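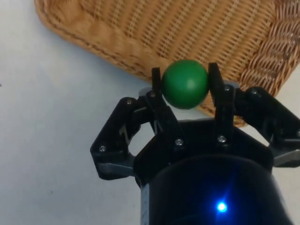

Corpus Illuvitz : relevés phénologiques de vergers
Fiche de données, version 2

Présentation
Le corpus Illuvitz rassemble des observations phénologiques sur pommiers et pruniers, saisies dans les vergers de Zerkitz et de Molby. Chaque enregistrement correspond à un arbre, une date de passage et un stade de développement. Le jeu est destiné au calage de modèles de débourrement et de floraison. Il ne contient ni données de rendement ni mesures de qualité des fruits.

Contenu
Nombre d'arbres suivis : 388
Format : CSV, encodage UTF-8, séparateur point-virgule
Séparateur décimal : point
Dates : AAAA-MM-JJ

Fichiers
arbres.csv : identifiant, espèce, variété, porte-greffe, parcelle, année de plantation
passages.csv : identifiant de l'arbre, date, code de stade, code observateur, remarque
parcelles.csv : identifiant, altitude, exposition, type de sol
temperatures.csv : parcelle, date, minimum et maximum journaliers sous abri

La clé de jointure est id_arbre entre arbres.csv et passages.csv, id_parcelle pour les autres fichiers. Les identifiants de la version 1 ne sont plus valides ; une table de correspondance est fournie dans anciens_id.csv.

Protocole
Les stades sont notés selon l'échelle BBCH. Un stade est attribué lorsque la moitié au moins des bourgeons observés l'ont atteint. L'observation porte sur la face sud de la couronne, à hauteur d'homme. En cas d'hésitation entre deux stades, l'observateur retient le moins avancé et renseigne le champ remarque.

Les températures proviennent d'enregistreurs placés sous abri ventilé, un par parcelle. Les lacunes de plus de deux jours sont laissées vides. Les lacunes plus courtes sont comblées par interpolation linéaire et signalées par la valeur 1 dans la colonne interp.

Limites connues
- La parcelle Šimek, à 400 m d'altitude, est la seule exposée au nord. L'effet de l'exposition ne peut pas y être séparé de celui de l'altitude.
- Les variétés de prunier sont mal équilibrées entre les deux sites.
- Le porte-greffe est inconnu pour les arbres les plus anciens (valeur NA).
- Les codes observateurs ont été attribués a posteriori pour la première saison. Éviter de les utiliser comme effet aléatoire sur cette période.
- La chute des feuilles n'est notée qu'à partir d'octobre ; les chutes précoces liées à la sécheresse sont absentes.

Lecture sous R
passages <- read.csv2("passages.csv", dec = ".", fileEncoding = "UTF-8")

Le script controle.R vérifie l'unicité des clés et l'ordre chronologique des stades par arbre. Il traite les fichiers par blocs de 1000 lignes ; ce paramètre se règle en tête de script.

Modifications
Version 2 (novembre 2020) : renumérotation des arbres, ajout de parcelles.csv, correction des dates inversées sur Molby.
Version 1 : première diffusion.

Licence et contact
Données sous CC BY 4.0, scripts sous licence MIT.
Responsable du jeu : Kristýna Jurčo. Pour signaler une erreur, indiquer l'identifiant de l'arbre, la date du passage et la version du fichier.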